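Toilet seat and lid going yellow, what should I clean them with?
Asked in Cleaning and Laundry

Moved into a rental in Irnavdale in May. The toilet seat was white then and now the underside has a yellow tint. I have tried dish soap and a bathroom spray from Pedell. The spray did nothing. I don't want to scratch it - the landlord checks everything. Is this stain or is the plastic just old?

Grigoris Tzanetos
Could be either one. Try this before you buy a new seat.

1. Open the window and put on gloves. Rinse off any old spray first, and don't mix products.

2. Wipe both sides of the lid and seat with a soft cloth and warm water. I use a blue one that I keep only for the toilet.

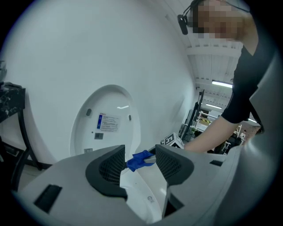
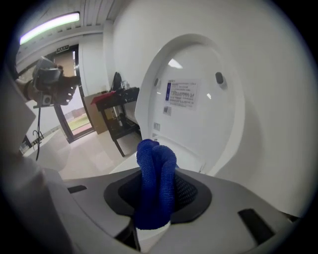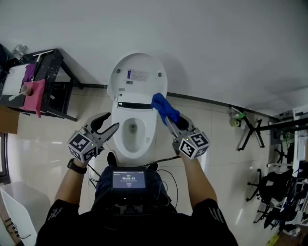 3. Make a paste of baking soda and water, spread it on the yellow parts and leave it for 16 minutes. Wipe gently, rinse and dry. Do this 2 times before you give up.

4. Take the seat off at the hinges if you can. A lot of the yellow sits around the bolts.

If the color is the same after that, it's the plastic.

wivell_fan
just buy a new one, mine was 11 bucks

Farquharson
Ask the landlord first. Mine called it normal wear and paid for the new seat. Measure the bolt spacing before you order.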